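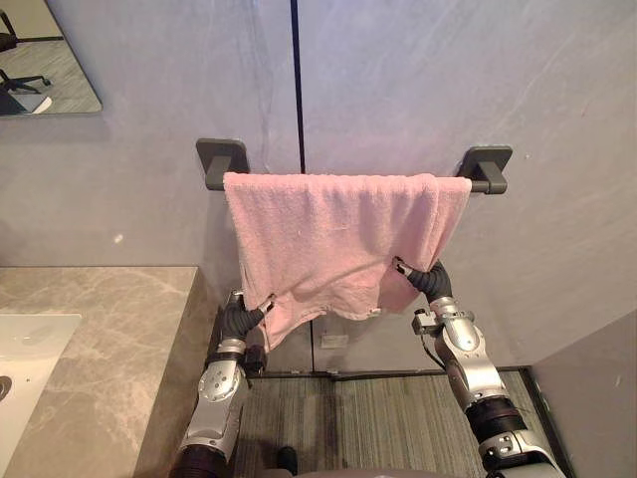

« Une serviette, ça se pend. Ça ne se jette pas »

Propos recueillis un matin entre deux départs, résidence Zanulska. Notes remises au propre le soir même, donc un peu en vrac.

Elle s'occupe des salles de bains. Enfin, de tout l'appartement, mais c'est par la salle de bains qu'elle commence, toujours, et c'est de ça qu'on était venus parler. 11 appartements meublés, loués à la semaine ou au mois, des gens en mission, des familles entre deux logements. Elle ne veut pas qu'on mette son nom. « Mettez la dame des serviettes, ils comprendront. »

On commence debout, dans le couloir, elle a un paquet de linge sous le bras et ne le posera pas avant la fin de la première question.

Pourquoi la salle de bains d'abord ? « Parce que c'est là que les gens vont en premier. Ils posent la valise, ils vont se laver les mains. Ils regardent le lavabo, ils regardent la serviette. Si la serviette est de travers, je le saurai. J'aurai un message avant le diner. »

Elle a déjà eu le message. Plusieurs fois. Une fois avec photo, et un rond rouge autour du pli.

Le rose, alors. Parlons du rose. Tout le monde met du blanc, l'hôtel d'en face met du blanc. Elle, non. Rose pâle, en éponge, un peu passé maintenant et elle l'assume. « Le blanc c'est très bien pour ceux qui ont une blanchisserie. Moi j'ai deux machines au sous-sol. Le rose pardonne. Un reste de fond de teint, sur du blanc, c'est fichu, sur du rose je frotte au savon et ça part, ou presque. » Et puis contre les murs gris clair, dit-elle, il fallait quelque chose. Sinon on a l'impression d'entrer dans un parking.

Elle a commandé 200 serviettes d'un coup, chez Grulldale, il y a quelques années. Trop ? « Beaucoup trop. Mon mari a failli me quitter, y'en avait jusque dans la chambre. Mais le ton n'est plus au catalogue, alors qui a eu raison ? » Elle rit. On lui demande combien il en reste. Elle préfère ne pas répondre.

Les murs, justement, les grands panneaux lisses. Elle n'en voulait pas au début. Elle voulait du carrelage, du petit, à l'ancienne. L'entreprise Sönmez, qui a refait les salles de bains, l'a fait changer d'avis en une visite. « Ils m'ont demandé qui allait nettoyer les joints. J'ai dit moi. Ils n'ont rien ajouté, ils ont attendu. » Résultat : presque pas de joints. Un coup de raclette, un chiffon, on passe à la suite.

Le lavabo lui prend plus de temps que le reste. Rectangulaire, blanc, avec un petit rebord. C'est le rebord qui l'embête. Le dentifrice sèche dessous, contre la pierre, et une fois sec il faut l'ongle. Pas l'éponge grattante, surtout pas, ça raye. L'ongle, ou une vieille carte de fidélité. « J'ai testé les produits à 50 euros le bidon, la carte marche mieux. »

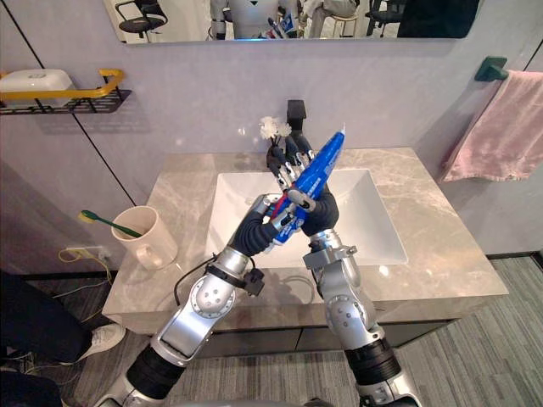
Le coin lavabo : robinet noir, petites fleurs blanches, et le gros tube bleu de dentifrice.

Le tube, on lui en parle forcément. Un gros format, bleu brillant. Elle en laisse un dans chaque appartement, c'est venu d'une panne d'oubli, comme elle dit. Des gens arrivés tard, tout fermé, pas de dentifrice, et elle qui traverse la ville avec le sien. Plus jamais. « Les petits tubes d'hôtel, j'ai essayé. Les gens les emportent, et ils ont bien raison, c'est fait pour ça. Un gros, personne ne l'emporte. Enfin si, une fois. »

Où est-ce qu'on le range ? Grand débat apparemment. Couché sur le plan, il roule et finit dans la vasque. Debout sur le bouchon, il tient deux jours, après il est trop mou. Dans la tasse c'est mieux, la tasse crème, anse vers l'avant pour qu'on l'attrape sans réfléchir. Avec un tube plein il faut se méfier, la tasse peut basculer. Elle le cale contre la paroi, tête en bas. Puis elle presse le fond avec le manche d'une brosse, à chaque passage, pour que tout descende. Une manie. Elle le fait même chez sa sœur.

Les fleurs ? « Des fleurs blanches dans un vase foncé. Petit, le vase. J'avais mis plus grand, on se cognait dedans en ouvrant l'eau. » Elle avait rapporté l'idée de vacances à Noto, en Sicile, une chambre où il n'y avait à peu près rien sauf un verre avec trois brins dedans à côté du robinet. Elle dit qu'elle a oublié le lit, le petit déjeuner, le prix. Pas le verre.

Le robinet noir, elle l'aime moins depuis qu'elle le nettoie. Le calcaire s'y voit tout de suite. Vinaigre dilué sur un chiffon, jamais versé directement, et surtout pas une goutte sur le plan veiné autour. Elle a fait l'erreur dans un autre appartement, une trace mate grande comme une pièce. Elle pose un savon dessus, depuis. (Elle nous demande de ne pas dire lequel, d'appartement.)

À ce moment son téléphone sonne, une arrivée avancée à 13 heures. On continue en marchant.

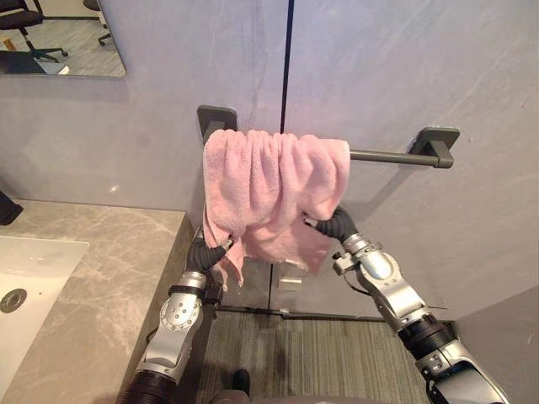

SALLE DE BAINS / LES GESTES

Donc la serviette. On y revient, elle y revient toute seule. Barre gris foncé, deux supports carrés, rien de compliqué. C'est la manière qui compte et elle est intraitable là-dessus.

D'abord on secoue. Fort, deux fois, au-dessus de la baignoire ou par la fenêtre, l'éponge se redresse. Ensuite on la passe par dessus la barre, et là, dit-elle, tout le monde s'arrête. « Ils la passent et ils s'en vont. Elle est en paquet d'un côté, la barre est nue de l'autre. Ça sèche mal, ça sent au bout de deux jours, et après on me dit que mes serviettes sentent. »

Il faut aller chercher les coins du bas. Un dans chaque main. On tire vers soi, un peu, puis vers l'extérieur, puis on lâche doucement. Les plis partent d'eux-mêmes, pas tous. Si un côté pend plus bas que l'autre on reprend par le haut, on fait glisser sur la barre. Ne pas tirer par le bas pour rattraper la longueur : on arrache la boucle, et surtout on fatigue les fixations. Sönmez est déjà revenu deux fois pour des supports qui prenaient du jeu. « Des enfants qui se suspendent. Ou des adultes, remarquez, je ne demande pas. »

Pliée ou pas pliée ? En deux dans la longueur pour l'arrivée, c'est plus joli. Complètement ouverte ensuite, une fois qu'elle a servi. Elle a même écrit un petit mot là-dessus, scotché derrière la porte. Personne ne le lit. Elle l'a refait en plus gros, même chose.

Et l'étiquette ? Côté mur. Toujours côté mur. Elle en découpe certaines, quand elles grattent, mais alors le bord s'effiloche à cet endroit et il faut repiquer, elle n'a pas toujours le temps. On a vu la boîte à couture, dans l'armoire de l'entrée : du fil rose, du fil rose et un bouton.

Lavage : à part, pas d'adoucissant. L'adoucissant, elle en parle comme d'un ennemi personnel. La serviette devient douce et n'essuie plus rien. Un demi verre de vinaigre dans le bac à la place. Séchage à l'air si la cour est libre, sinon machine, pas trop longtemps. Elle les sort encore un rien humides et les étend sur ce qu'elle trouve, dossiers de chaises, rampe d'escalier, une fois la portière de la voiture.

On lui demande ce qu'elle fera quand le stock rose sera fini. Silence, elle compte des clés. « Vert, peut-être. Un vert éteint. Ma fille dit que c'est affreux avec le gris. » Elle a reçu des échantillons en juillet, elle ne les a pas encore lavés. Pas la peine d'en parler tant qu'ils ne sont pas passés en machine, la couleur du magasin n'est jamais celle de la maison.

Dernière question, dans l'ascenseur. Chez elle, la salle de bains, elle est comment ? « Chez moi les serviettes sont sur la porte. Toutes sur le même crochet. Vous n'écrivez pas ça. »

Elle a dit oui ensuite, par message, avec une faute que je laisse tranquille vu les miennes. Les échantillons verts sont lavés, il y en a un qui a déteint.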